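Clekus (simulated cell)

Clekus is a robot cell that lives entirely in software. It has one arm, a gripper with two fingers, a camera on the wrist and a made-up kitchen to work in, and it runs on a scene package called Saha. I've kept the Endcombe copy of it going for a good while now, so most of this entry comes out of my own notes (with the grumbling trimmed down, you're welcome).

Background

The cell was first put together to try out grasping routines before they went anywhere near a real arm. People hear "simulated" and figure there's nothing to look after. I wish! A simulated arm doesn't leak grease, but its settings drift, its files get overwritten, and its fingers can end up pointing at the ceiling after one careless edit to a config file. I spend more time on the gripper than on everything else put together.

Setup

Starting the cell from scratch goes in a fixed order. The room loads first, then the arm, then the gripper, and the wrist camera goes on last. If you load the camera before the gripper it hooks itself to the wrong joint and you get a lovely view of the inside of the forearm. The fingers are driven by a small control program called Pivell, which wants its own settings file in the same folder as the arm model. It won't complain if the file is missing. It just uses its defaults, and the defaults are much too strong, so the fingers snap shut like a mousetrap.

I start Pivell with the grip force turned well down and bring it up in 4 steps, opening and closing the fingers at each one. Then I leave it cycling, 400 open-and-close moves, usually over lunch. If the fingers still meet in the middle when I come back, the setup is good and I save a copy.

Routine care

There are two jobs that come around every time the software gets updated. One is checking the contact surfaces on the fingers. Each finger has a visible shape and a separate, hidden shape that does the touching, and an update can nudge one without the other. You'll see a finger stop short of a mug, and the mug moves anyway. The other is the friction value on the inner faces, which has a habit of going back to zero, and then everything slides out like wet soap.

I keep 2 backups of the gripper folder, one on the same machine and one somewhere else entirely. The second has saved me more often than the first.

Repair

Most repairs are just swapping a bad file for a good one. The exception is a crossed joint limit, where one finger travels farther than its partner and the grip closes off to one side. For that one I delete the finger pair, bring in a clean pair from the backup and run the whole cycling test again. Don't try to fix the limits by hand (I did, and lost a whole July afternoon to it).

Checking the wrist view

The wrist camera gets its check after any gripper work, with the fingers apart and nothing between them. I tip the wrist well over for this, far enough that the walls run on a diagonal, and look for two matching plates rising from the dark body of the gripper. Light matters more than you'd think. With the left pad lit up bright white against the pale gridded wall, its edge is harder to judge than the right finger's, which stands out in medium gray with the brown, maroon and orange tiles behind it, so I do my lining up on the right one and then compare the left to it. When the pair looks even, I save the view with the rest of the settings and close the gap for the next test.
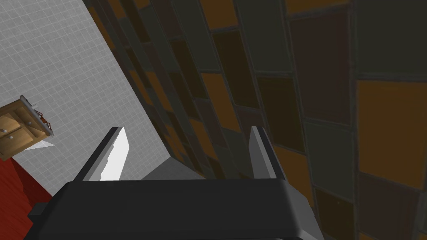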